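Chapter 10
Small Things in One Box: Toiletries for Guests and Travelers

Before you read, think about the last time you packed for one night away from home. Which small things did you put in first? Which one did you forget? Keep your answers on a piece of paper, as we will come back to them in Exercise 2.
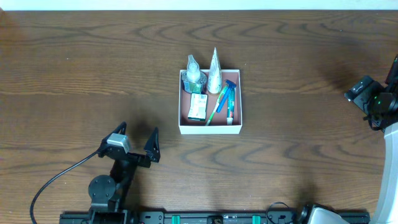
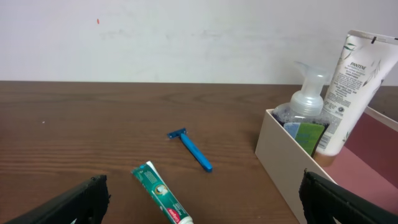

A toothbrush, a razor, toothpaste, a pump bottle: the first picture has them together in the open box, and in the second the razor and the toothpaste are on the table.

CLERKSTEAD, October

At the Flimano guest house the day of the housekeeping staff begins at the linen room, but the part of the work which takes most patience is done at a table. It is the preparation of the toiletry boxes. Each guest room receives one box, and each box must be filled so that a tired person, who has maybe lost a suitcase on the way, can open it and find what is needed without searching.

Myfanwy Howells has been the head housekeeper there for 16 years. When she teaches a new worker, she does not begin with rules. She gives the worker an empty box and the things that go inside, and she goes away to drink her tea. When she returns, she looks at the result and asks only one question: "If you were the guest, what would you take out first?" Most new workers have put that thing at the bottom.

This chapter is about the packing of small personal items. It may seem a small subject after Chapter 9, where we studied the making of beds and the turning of mattresses. But a guest who finds a well-made bed says nothing, and a guest who finds no toothpaste will telephone the front desk at eleven in the evening. Of the 274 requests which the Flimano desk wrote down last winter, a large part concerned things that should have been in the box.

10.1 What belongs in the box

We can divide toiletries in two ways. The first way is by use. There are items for the mouth (toothbrush, toothpaste), items for the hair and body (shampoo, soap, lotion), and items for shaving. This division is useful when you write a list or make an order from the supplier.

The second way is by shape, and it is more useful when you pack. Some things can stand. A pump bottle stands well, because its base is flat and the label can face the guest. Other things must lie down. A toothbrush is long and thin, a disposable razor has a wide head and a narrow handle, and a toothpaste tube is flat at one end and round at the other. Small cartons can do both, but they fall easily when they stand alone.

A tube of hair product is a special case. If it has a wide cap, it can stand on the cap, and then it becomes one of the tall things. Without a wide cap it should lie with the toothpaste.

10.2 Tall things at the back

The general rule is simple: the tall things stand at the back of the box and the flat things lie in front of them. Look again at the first picture. The pump bottle and the tall white tube are at the back, and the small carton lies flat in front of the bottle. The long items have the right side of the box.

Look also at how the razor crosses over the toothbrush. Students have different opinions about this. Some say that crossing saves space, and it is true that a long object fits better on the diagonal in a short box. Others prefer that every item lies alone, so the guest can lift one without moving another. In this book we recommend the second method when the box is large enough. In a small box, crossing is permitted, but the item on top should be the one that is used less carefully by the hand — a guest can pick up a handle without looking, but a blade must be seen.

Nest Prosser, who trained under Mrs. Howells and now teaches evening classes in Clerkstead, disagrees with us on this point. She puts the razor always on top, crossing or not crossing, and turns the head away from the opening side. We print her opinion here because many of her students use this book.

10.3 Laying out before packing

Do not pack directly from the storage shelf. First lay everything on the table, with some space between the items. In this way you see quickly if something is missing, and you can check each item from both sides.

Check the following before anything goes into the box:

The cap of the toothpaste is closed with the fingers, firmly but without force.
The pump of the bottle is in the locked position, if it has one.
Cartons have no bent corners.
Labels are clean and can be read.
The table is wiped. Dust and small crumbs on the table will travel into the box.

A wooden table is pleasant to work on, but water marks it. Put a cloth under the bottles if you have filled them yourself.

10.4 The box itself

An open box with low walls is better for the bathroom shelf than a deep one, for the guest sees everything at once. A lid is needed only for transport. The color of the inside also matters more than one would think: on a colored floor a white carton is found at once, and on a white floor it can be missed.

Cardboard is cheap and light, but it does not like a wet shelf. The Lustitz hotel school, where part of this chapter was tested, changes its cardboard boxes every month. Shayne Bright, who keeps the store there, counted 446 boxes used in one school year and now asks the students to dry the shelf before they put the box on it.

Words to learn

toiletries: things used for washing and caring for the body (always plural in this meaning)
disposable: made to be used for a short time and then thrown away
crimped: pressed flat and closed, like the end of a tube
diagonal: going from one corner toward the opposite one

Exercise 1. Take a shallow box and six items from your own bathroom. Pack them with the tall things at the back. Then ask a classmate to take out the toothbrush with one hand, and note which other items move.

Exercise 2. Return to the paper from the beginning of the chapter. Write your list again in two columns, things that stand and things that lie down, and add the item you forgot.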